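Ticket 1640: Coat rack in brick corner leans and turns under load
Product: Forberg coat stand, single pole, wood
Site: Piris, ground floor
Raised by: Widad Chidiac
Assigned to: Shamim Durrani
Priority: Low
Status: Monitoring

Reported fault
The coat rack against the brick wall leans toward the room when winter coats are hung on the upper pegs. The pole also rotates in its base by hand. Staff have been turning it back so the loaded side faces the wall. No coats have fallen. Requester asks whether it can be fixed to the brick.

Entry 1, 9:10 a.m., S. Durrani
Coats removed and stacked on a chair. Pole out of plumb by 14 mm, measured at the height of the top pegs with a level and tape. Rotation confirmed, a quarter turn each way with light pressure. Pegs checked one at a time. All tight except the lowest, which turned freely and was glued and left to set.

Entry 2, 9:40 a.m., S. Durrani
Rack laid on its side on a moving blanket. Centre bolt under the base was finger loose. The lock washer was missing and the flat washer had dished. Timber around the hole is compressed but not split. Fitted a new flat washer and lock washer and tightened the bolt with a 10 mm socket until the pole stopped turning. Did not go further, as the threaded insert in these poles pulls out if overtightened.

Entry 3, 10:05 a.m., S. Durrani
Rack stood up again in the corner. Lean reduced but still visible. Moved the rack along the wall by one hand width and the lean changed direction, so the remaining error is in the floor. Added one felt pad under the low side of the base. Pole now plumb within what the level can show.

Entry 4, W. Chidiac
Thanks. It no longer turns. Can we still get a bracket on the wall? People put backpacks on it in the afternoon.

Entry 5, S. Durrani
Not recommended at this point. The mortar joints are recessed, so a flat bracket would bear on the brick faces only, and drilling the brick needs landlord approval through Paracha. Will revisit if the lean returns.

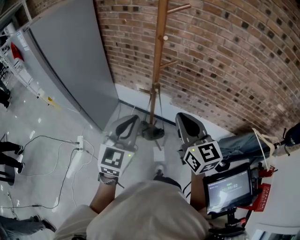
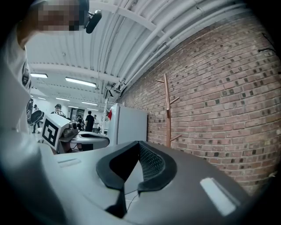
Load test: four winter coats and one backpack, all on the room side, left for 82 minutes. No rotation. Pole returned to plumb after unloading. Repeated with the same load on the wall side, same result.

Parts used: one flat washer, one lock washer, one felt pad, wood glue. All from van stock, nothing ordered from Vekier.

Instructions to site
Leave the lowest peg empty until tomorrow morning.
Hang heavy coats on opposite sides of the pole.
Do not drag the rack by the pole when cleaning the floor. Lift it by the base or the felt pad will come off.
If the pole starts to turn again, reply on this ticket and do not tighten the bolt.

Next check: April, with the other furniture on the ground floor. Ticket stays open under Monitoring until then.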